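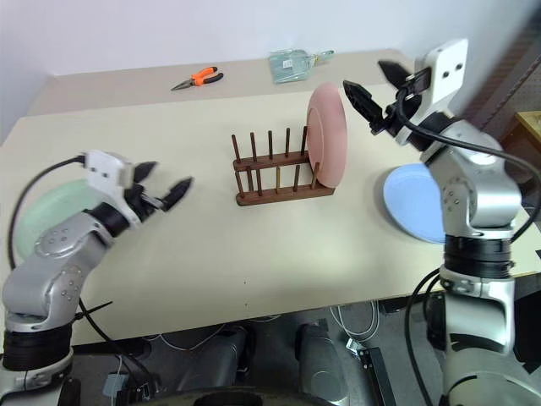
Filed under: Kitchen & Home > Washing Up

Hand washing vs. dishwasher with a water meter

plavance_road
We went on a meter in June and the first bill was higher than I wanted. There are 3 of us in the house. The dishwasher is old and I'm thinking of not replacing it when it goes. Does anyone here wash everything by hand and keep the bill down?

ebarajas
I do. Two bowls, one to wash and one to rinse, and the tap stays off in between. Glasses first, greasy pans last. Plates go in a rack and I don't dry them.
-- Eliseo Barajas, Pekthorpe

cuevas344
Disagree. Most people who say they use two bowls leave the tap running. I read our meter before and after for a week and the dishwasher won easily. Run it full, skip the pre-rinse.

ebarajas
I can only tell you what I do. My last bill was $32.

cuevas344
And how many people in the house?

ebarajas
One.

cuevas344
Well, there you go.

dumura_jo
Depends on the machine too. Ours was from the nineties and used a lot more than the new one does. Check the toilet before you blame the dishes, though -- ours was leaking into the bowl and the bill came to $138.

plavance_road
Put food coloring in the tank last night and it showed up in the bowl by morning. Going to swap the flapper first and see what the next bill says.

Comments

marnie_k: Same problem here, also the flapper.

tallpines: Wooden racks go moldy underneath if you don't stand them up to dry.

ebarajas: Mine hasn't.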